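Husby tenants – cleanup and recycling meeting
Nov 21, 2022

Present: Mwende Mussa (chair), Maglaya stairwell reps, Brastura from 5 pm

October minutes – ok, no changes.

1. Party leftovers. Common table still not cleared after the kids party. Paper cups, wrappers, plastic tubs, all mixed. Agreed whoever books the room sorts before handing back key. Deposit goes up to 50, was 30.

2. Sorting. Long talk about clear plastic. Mwende: tubs and small cups go in the plastic bin, bottles seperate, caps on. Paper cups – Huka won't take them with paper, so general trash for now. Check again w/ Huka. 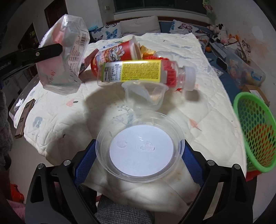
Labels on bottles, leave on or peel? No decision. Brastura to ask. Tubs get a rinse if theres anything left inside.

3. Bags. Order 100 clear ones, the last lot split. Mwende orders.

4. Tablecloth – wash or replace, next time.

Closed early, room needed.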